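Pulla (dataset)

Pulla is a collection of recordings of household tasks, made by the robotics company Urkorside to train robot arms by imitation. It holds 2274 clips of people doing kitchen and table work with their own hands, seen from head height. The company describes it as a base for "general home skill," a claim that has drawn doubt.

Collection

Each performer is given a short task name and left to carry it out. No script sets which hand goes where, and takes with spills are kept. Clips are cut to 30 seconds or less and labeled by a second person. Pouring makes up 22 percent of the set, more than any other task.

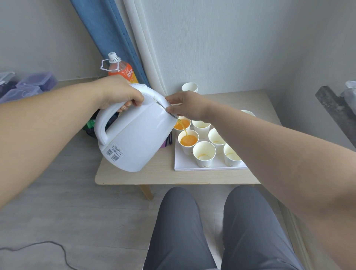

Pouring orange juice from a white jug into paper cups on a tray, a task in the Pulla set.

Liquids are hard to simulate well, and Urkorside gives this as its main argument for filming people. It has not published a comparison with simulated pouring.

Criticism

Sidra Malik, who tested the data on the Mughal arm, found that a trained model did well with jugs like those in the clips and poorly with 4 others of different shapes. She argued that the set teaches a motion and says little about when to stop pouring. Cosimo Greco, an early member of the project, replied that later recordings would use more kinds of containers. None had been released as of October.

Human hands also bend in ways a two-finger gripper cannot, and the method used to convert one to the other, called Proltar, has never been described in full. Outside groups have so far been unable to repeat the company's reported results.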